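Small portions are not always a kindness

Every December the food festival in Stetcombe sends out its survey, and every year I write the same complaint. The portions are too small for the price. Last time I paid 11 pounds for two dumplings at the Brendska stall. They were very good dumplings, with sour cherry and a little smoked cheese, but I ate them in one minute and then I stood in the next queue for 17 more.

The organisers say that visitors want to taste many things. I understand this idea. But a visitor with a family cannot pay for many things, so in practice he tastes two and goes home to make sandwiches.

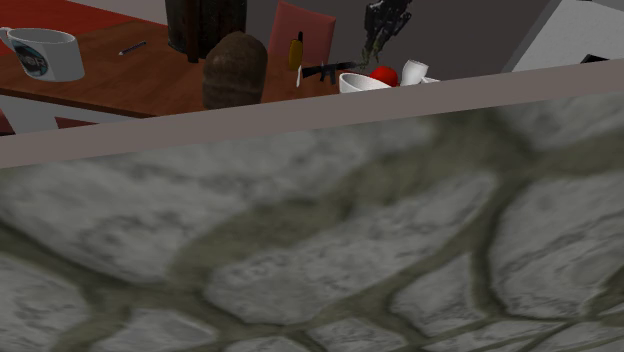
My friend Florin Preda cooks for the Kustik stall and he does not agree with me. He says a bigger plate means fewer customers, and the rent of the place must be paid in any case. This is fair. Still, the Rusu family sold a full bowl of bean soup with bread last year, and their queue was the longest I saw.

I would like each stall to offer one proper plate beside the small ones. Let people choose. A festival of food should be a place where a person can also have dinner, and at present I eat before I leave the house.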